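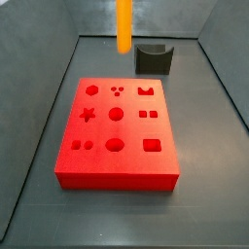

Ivar Haugen wrote:

> Has anyone on the list changed the rear dampers on a Furtado estate without
> taking the boot trim out? The Vinex manual says the whole side panel has to
> come off, and mine has clips that snap if you look at them. The car is on 190
> thousand and the offside one is weeping. Garage quoted me for both sides plus
> 2 hours labour, which seems steep. Also not sure whether to go for the Prisum
> gas ones or stay with the standard oil type. It is mostly used for towing a
> small trailer.
>
> Ivar

Ivar,

Yes, I did mine in February. You don't need to remove the panel. There is a round rubber bung under the carpet, just behind the wheel arch, and the top nut is directly beneath it. You have to fold the rear seat forward and pull the carpet back from the sill, but none of the clips need touching. The manual was written for the saloon, and I don't think anybody checked it against the estate.

The top nut is a 13 mm on mine. Hold the damper rod with a small spanner while you turn it, otherwise the whole thing spins. Soak the lower bolt in penetrating oil the night before. Mine still needed a long bar, and I fitted new bolts on both sides afterwards. Tighten the lower ones to 70 Nm with the car's weight on its wheels – if you do them up with the suspension hanging, the bushes are twisted as soon as you lower it and won't last.

Support the axle with a second jack before you undo anything. The springs are separate on this model, but the damper is what stops the arm dropping too far, and the brake hose is not very long.

On gas or oil, I went for the Prisum gas ones and they are firmer than I would like with the car empty. With the trailer on they are fine. My brother has an Amollow with the standard oil type and also tows, and he has had no trouble with them. If you drive it unladen most of the week I would stay with oil.

Do both sides, even if only one is leaking. Two hours is fair if the bolts are seized, but over that and I would ask what they are doing.

One thing I didn't sort out is the knock from the nearside when cold. It was there before the dampers and it is still there now. If anyone has had the anti-roll bar links off, I would like to know whether the estate takes the same part as the saloon.

Search the archive
Enter keywords
Go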